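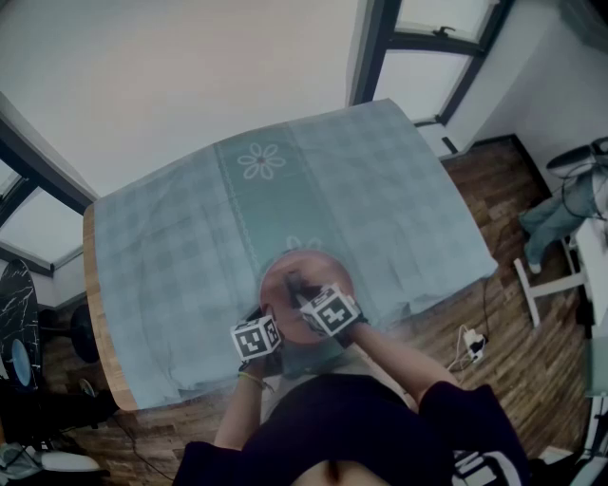 Plate handling at a table, with a marker cube strapped to the back of each hand.

Automation of household and shop-floor chores

Chore automation is the use of general-purpose machines for short, varied manual tasks such as setting a table, folding laundry, loading a dishwasher or packing mixed parts into a box. It is usually kept separate from fixed industrial automation, where a machine repeats one motion on one kind of part, and from single-purpose appliances such as washing machines and robotic vacuums.

Current status

Machines can do many individual chores under favorable conditions. Few can do them in an unfamiliar room, at a useful speed, without a person nearby to step in. Picking up a rigid object of known shape from a clear surface is largely a solved problem. Results get worse with soft, thin, transparent or shiny objects, and with any task in which the object must be turned over, passed between hands or held while something else is done to it.

Plates

The dinner plate is a common test object. Lying flat, it leaves little space under the rim for a fingertip, and a two-finger gripper often has to slide the plate to a table edge or tilt it before closing. A person solves the problem with two hands, one raising or steadying the rim while the other takes hold. On a tablecloth the plate may drag the fabric, which changes the friction under it and can shift nearby items. Suction cups hold smooth glazed plates well but lose grip on textured surfaces and on food residue.

Learning from people

Many chore systems are trained on recordings of human work. In teleoperation, a person drives the robot directly and the joint positions are logged. In direct demonstration, the person does the chore by hand while cameras or sensors follow the movement. Square black-and-white markers, called fiducials, may be fixed to the hands so that software can compute position and orientation from a camera view. A cube carries markers on several faces, so at least one is more likely to stay visible as the wrist turns. Marker tracking gives the pose of the hand as a whole; finger positions and contact force have to be obtained in other ways.

Transferring such recordings to a machine requires a mapping from the human hand to the gripper, known as retargeting. Errors are largest in tasks that depend on fingertip contact.

Evaluation

The Skovudetti protocol scores table setting and clearing over 1,000 trials, with 2 arms and a limit of 2 human interventions per session. Dropped items count as failures even if the machine recovers them. The Roltallow test kitchen uses the same scoring but changes the tableware between sessions. Baloyi, a packing-line integrator, reports cycle time and damage rate instead, and the two kinds of result cannot be compared directly.

Shop-floor use

Adoption has been faster in workshops than in homes. Lighting, bench height and part supply can be controlled, and staff can clear a jam. The Winex bench cell handles kitting and tray loading but leaves bagging and cable routing to workers.

See also

Bimanual manipulation
Fiducial marker
Grasp planning
Teleoperation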